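Workshop > Galleries > Cell notes > Fjeld bench arm

Fjeld arm: setting up and keeping it going

The arm at our Brirkholm bench is called Fjeld and it has one job, which is to pick up a block and put it in a box. The Biston brochure calls this "a complete cell in an afternoon". I've looked after it since October and I'd like a word with whoever's afternoon that was.

I'm not against the thing. It's small, it's cheap to mend, and when it goes wrong it does so slowly enough for you to get a hand to the switch. But there is a lot of cheerful writing about bench arms and most of it stops at the point where the first block goes in. I've tried to put down what comes after that, for anyone who has inherited one or is about to be talked into one.

Start with the table. Ours is white and plain and we keep it that way, since the vision side from Reteck likes a clean background and sulks without one. The sales line was that it would cope with "everyday surfaces". I tried it on an everyday surface, the green cutting mat from the next bench, and it went after the grid lines. So, white table, wiped before each session with a barely damp cloth, and no mugs. If you can see a ring or a pencil mark, assume the software can see it too and has ideas about it.

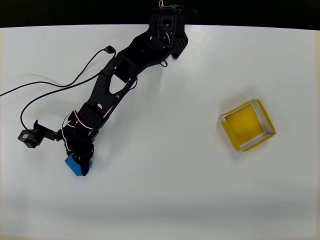
Cables are where I spend most of my time. People ask about the motors, and the motors are fine. What stops Fjeld is a lead that has worked itself half out of its socket over a morning of small tugs, and then you get a joint that answers three commands and ignores the fourth. The manual says to "ensure cables are tidy", a sentence I have read many times hoping for more. Tidy is the wrong aim anyway. I tied everything down neatly in the first week, and the arm pulled a plug out of its own wrist the first time it reached across the table.

What I do now:

- Move the arm by hand, power off, to each far corner of where it has to work.
- Leave enough slack at every joint for the worst of those corners, then a bit more.
- Tie only at the middle of a link, never at the joint.
- Check that no loop can drop under the jaws when the arm comes home.
- Push every connector in with a thumb before switching on. Every one, including the one you did yesterday.

That last line looks fussy. I skipped it on a Sunday when I was only popping in for ten minutes, and I was there till the evening looking for a fault in the software.

Jaws next. They are held on with small screws, and the screws loosen. Reteck's advice is to check them every 700 cycles. I can't work out where that figure came from, and when I asked I was told it was "conservative". Mine had play in them after 200. It may be that our blocks are harder than theirs, or that I had done them up badly to begin with, and I'm willing to believe the second. Either way I now check them at the start of any day the arm is going to be used, with a driver that fits properly. The driver in the box did not fit properly. It will turn the screws while they are new and chew them when they aren't.

Don't be tempted to do the jaws up as hard as they'll go. Plastic parts creep, and a jaw that is pinched at the root will stop meeting its partner at the tip. You then get a grip that looks all right and lets the block swing. The test I use is a strip of ordinary paper: close the jaws on it near the tips and pull. It should resist. If it slides out with no argument, back the screws off, line the two halves up again and start over. Cleaning them helps as well, and a dry brush will do. I wouldn't use any solvent until you know what the plastic is, and the paperwork doesn't tell you.

Then there is the matter of telling the arm where things are. Biston's set-up wizard takes you through this with a progress bar and a green tick, and I have learned to put no weight on the tick at all. It means the routine finished. I've had it with the base shifted a thumb's width from where it had been the day before, everything pronounced ready, and the arm coming down confidently on bare table. My own method is duller. I mark the foot of the base with tape on the bench underneath, look at the tape first, and only then run the wizard. Afterwards I send the arm slowly to one spot I know and look at it from two sides. If it's out, I run the whole thing again. Nudging the numbers by hand feels quicker and has never once been quicker for me. 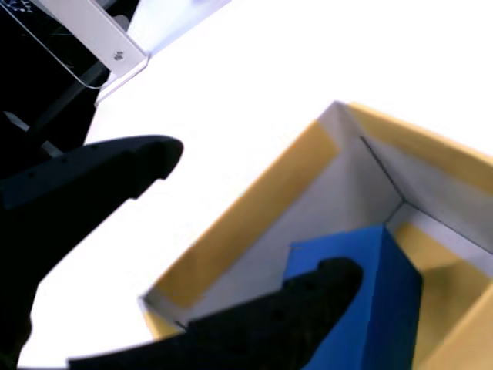

Letting go is harder than picking up, and I wish the training day had spent longer on it. A block in mid-air has all the room in the world. Once the fingers are down by the side of a box they have walls to avoid, and opening them pushes outwards, so an arm that is slightly off will shove the box along or lever the block against the side. Seen from close in, with the rounded tip of the lower finger over the blue block and part of the block hidden behind it, you can't tell much about the gap between finger and wall, and I doubt the software is guessing any better than I am. My cure is to open the jaws partway, lift a little, and open the rest once clear of the rim. It costs a second or so per go. Biston's cycle figures don't include that second, so ours will never match theirs, and I've stopped apologising for it.

The box itself needs watching too. Anything light will drift if it's brushed often enough, and the drift is in one direction because the arm always comes from the same side. By the end of a long run it can be well away from where the wizard was told it would be. I put a dab of removable putty under the corners. Reteck suggested a machined locating plate, and sent a price for it, and the putty is still there.

Lighting, briefly. We had an overhead lamp and a side lamp, and I turned the side lamp off. Two lamps gave two shadows of the jaws, and the arm grew hesitant wherever they crossed. A very bright white table washes out as well, which sounds like a small thing until you are trying to work out from a recording whether the jaws had touched down. I'd turn the lamp down before I touched any camera setting. Settings get changed back by updates. Lamps stay as you left them, unless the cleaners come.

On updates: I don't take them in the week of anything that matters. The one labelled 888 was meant to give "smoother motion" and it did, in that the arm now eased gently into the same wrong place. I went back to the old version and wrote the number of it on a bit of card by the switch. Keep a copy of whatever is working. If support ask you to update before they'll look at your problem, and they will, make a note of the joint settings first, on paper.

The run log is worth keeping even if it's boring. Mine is a school exercise book with the date, what I tightened, what I moved, and how far it got before somebody had to step in. The best stretch so far is 47 clean placings in a row. I was told by the man from Biston that this was below what they'd expect, and I asked him what they'd expect on a bench with people walking past it and a door that bangs. He is going to get back to me.

Things still to sort out:

The wrist gets warm after a long session. It may be nothing. I give it a rest at lunch and put my hand on it before starting again, and I'd like to see a proper temperature reading from somewhere other than the arm's own screen.

Spare jaws. We have one set, unopened, and the delivery time for more is described as "short". Order before you need them.

The stop button came on a lead that only reached the back of the bench. I've put it on a longer one so it sits at the front, under the left hand, and I'd do this before anything else on the page if I were starting again. Test it with the arm moving, at low speed, each morning. Mine has been fine every time and I'm going to go on testing it.

Tags: bench arms, maintenance, cabling, grippers, grumbles

Previous gallery | All galleries | Next gallery | Contact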